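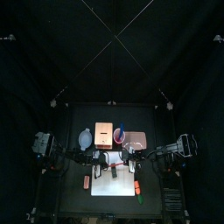
About Cilaslow

Hi, and thanks for clicking the least clicked button on our site! I started Cilaslow because my own desk was a disaster and I kept reading articles about tidy desks that told me to buy a huge system with 14 matching drawers. I didn't want a system. I wanted a cup for the pens, a bowl for the little stuff, a tray for whatever I was in the middle of and one decent box, and I wanted them to stay at the back of the table so I could have the front to work on. That's pretty much still the whole company.

We sell small sets of tabletop things (cups, bowls, trays, boxes, blocks) and we teach short classes on how to use them. Yes, people come to a class about cups. They bring their kids, too, and the kids are usually faster.

What we sell

Every set is put together by hand from odds and ends we like, and I'm not very strict about colors. A light blue bowl next to a pinkish-red cup next to a pink tray looks fine to me, and it makes it a lot easier to say "put it in the blue one" to a six-year-old. The wooden box is the piece people write to us about. It's tan and a bit plain and it goes with everything, and the slot in the top is good for receipts, notes to yourself, raffle tickets, you name it.

The Trerex set is our starter: cup, bowl, tray. The Pravum set adds the box and a pack of plain white sheets to work on. I always tell people to get the sheets, even if they think it's silly. You lay one down in the middle, you do your thing on top of it, and when you're finished you can see right away what hasn't been put back.

Classes

Our classroom is 200 square feet, so we keep the groups tiny and book up early, especially in July. Mornings are for families and evenings are for grown-ups who want to sort out a home office or a sewing corner – or just get out of the house, which is fine by me.

We start everybody on the row. You pick your things, line them up along the back edge and leave the middle open. Then we go on to blocks, and this is where it gets fun (and loud). I set out a short row of green ones and ask people to copy it, gaps and all. Sounds easy! Two of them standing on their own and two touching is harder to copy than you'd think, and a block that leans a little throws everyone off. Some people fix the leaner without noticing they've done it. I'm one of those people.

We have plenty of blocks to go around. We did a full count last winter when we moved our shelves and got to 3,761, which includes the ones with chipped corners that I can't bring myself to throw out. If you'd like a bag of chipped ones for a classroom, ask me, they're free and you just pay the postage.
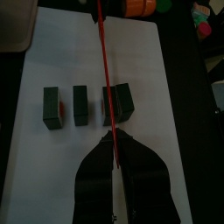 Magdy Fawzy wrote in after the evening class to say that the copying part was the best of it, that his daughter now builds a row on the kitchen table every night and won't let anyone clear the plates until it's been matched, and could we please sell the green blocks on their own.

We can, and we do now! They come in bags of 50, and the bag has a drawstring because I can't stand those zip ones. We call them Ghoneim blocks, after the street I grew up on, and they're listed under "Extras" at the bottom of the shop page. Green is the color we have most of. I keep meaning to do a yellow.

Orders and visits

Orders go out from the same room where we teach, so if there's a class on, yours will be packed once everybody has gone home. Allow a couple of days, a little more in December. If something shows up cracked, send me a picture and I'll mail another one, no need to send the old one back.

You're welcome to stop by and look at the sets before you buy. Please email first, though. The door is on the side of the building, next to the bike rack, and the bell works if you press it hard. Parking is free after 5 p.m.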